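Soundbar drops out for a second every few minutes, only on TV apps

Posted by Lemlem Dinsa in TV and Audio 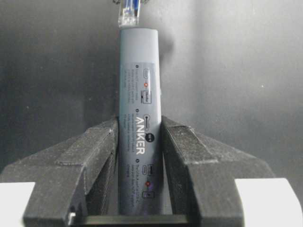
I've had a Nesora soundbar for 7 months and it was fine until April. Now the sound cuts out for around a second and comes back. It happens with the apps built into the TV. The game console is plugged into the TV too and that never drops. Soundbar is on the ARC port, 4 foot cable, subwoofer is wireless. I already did a factory reset on the bar. Do I need a new one?

2 answers

Rebecca Fontana
Probably not the bar. Go into the TV sound menu and look for digital audio output. If it says Auto or Passthrough, change it to PCM and watch something for an hour. Apps can switch formats between the menu, the ads and the show, and some bars go silent while they catch up. You lose surround on PCM, so if the drops stop, try the Dolby Digital setting next -- mine has been fine on that.
If PCM doesn't help, swap the cable before you buy anything. Also turn off the power control setting (CEC) for one evening as a test. Check for a TV update too, especially if it updated itself in April.

Obsa Chala
same thing here, different brand. I gave up and ran an optical cable. No more dropouts but now I need two remotes

Comment from Lemlem Dinsa: PCM stopped it. Will try Dolby Digital on Saturday.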